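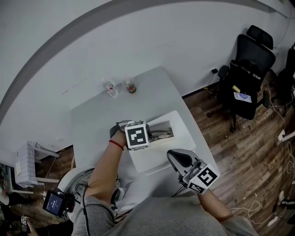

Bench notebook, November
Glasses and boxes, white table

Picking up from the last page, where I had got as far as the hinges and left the boxes for later. Today is boxes.

The Suksawat order is still the one that matters. They want every pair sent back in a hard white box, no pouch, no cloth wrapped around it, and the customer should see the glasses as soon as the lid is off. I have gone back and forth on whether the frames move too much in there. The thin metal ones are the worry. The thick plastic frames fill more of the box and mostly stay put.

Table first. It sits at an angle to the wall now and I would like it left that way. Square to the wall, I was working in my own shadow for most of the afternoon. Water bottles and other drinks go at the far end by the wall and stay there. I would prefer them off the table altogether but I know how that goes, so the far end is the rule. Box at the near half, with the top kept clear around it. Clear lenses on a pale top are easy to lose track of and easy to lean on.

What I tried with the thin metal pair, clear lenses, the same pair each time:

Glasses laid straight in the box, temples folded, lenses up. Looks good when you open it. Slides when you tip the box, and the temple tips knock against the short side. You can hear it.

Same, lenses down. No. I did this once to hear whether the sound was different and it was, and then I spent a while looking at the lenses under the lamp. No marks, but don't do it.

Folded, standing on the top rim. Stays up until you pick up the box, then falls over. Not worth writing down except so the next person skips it.

Folded, lenses up, with a strip of tissue under the bridge. Better. The bridge sits on the tissue and the nose pads are off the bottom. Still slides lengthwise, less than before.

Folded, lenses up, tissue under the bridge and a second twist of tissue at each end. This held. I carried the box to the front desk and back, put it down harder than I needed to, and the glasses were where I had put them. Takes longer to pack, and the twists look a bit homemade. Suksawat may not like the look. Will ask.

Putting in and taking out: hold the pair by the bridge or by both temples together, near the hinges. One temple only and the other one swings open and catches the wall of the box. This happened to me three times before I wrote it on the tape on the table edge. If the temple does catch, stop and fold it again over the table. Pulling it through is how the hinge goes loose, and we have just tightened those.

Lids. The Tastton boxes have a tight lid and you need two hands, which means setting the glasses down inside first and letting go completely. Good habit anyway. The Ketano boxes are a hair deeper and the lid drops on by itself. I like the Ketano box better for metal frames and the Tastton for plastic. Both are white, and from above with the lid off I can't tell them apart without looking underneath, so please stack them separately. I found them mixed this morning and it took me 15 minutes to sort out.

Pairs done by the end of the afternoon: 13. Of those, four went back on the rack for the nose pads. Nothing wrong with the packing on those, I just saw the pads properly once the glasses were lying still with the lenses up. One had gone yellow and should have been caught at intake. Balthasar Bachmann has the intake sheet and I have asked him to add a line for pads.

Dust is the other thing. The inside of a white box shows everything, and the tissue sheds. I wiped each box with the dry cloth before the glasses went in and again after the tissue. The second wipe is awkward with the twists in place. Maybe a different paper. There was a smoother one in the Sotarville parcel that I kept a few sheets of, it should be in the drawer under the lamp. Try that next.

Room, while I am at it. The mesh chair with the tall back is fine for the desk and wrong for this table. The armrests meet the table edge before you are close enough, and you end up reaching. Use one of the chairs with the round back. Keep the floor between the table and the big chair free, that is the way through with the trays. The small white shelf by the wall is for things in use that day and gets cleared at night. It did not get cleared last night.

Sleeves: push them up. A loose cuff caught a nose pad on one pair, and the whole thing came out of the box with my arm. No damage, fell on the tabletop from very low. Same for watches with a metal band, take them off before handling lenses.

Still open:

- Ask Suksawat about tissue twists, yes or no, and send them one packed both ways.
- Smoother paper from the drawer. Check for lint against the white.
- Whether a folded card insert would do the job of both twists. I cut one by hand and it was too long. Would need trimming at each end.
- Boxes for the wide frames. The widest pair on the rack does not go in flat in either box, and I am not going to press it.
- Over 15 Ketano boxes left on the stack, so reorder before the next batch comes in.

The thin metal pair is back on the rack, top row, tag still on it. Leave it there please, I want the same one for the card insert.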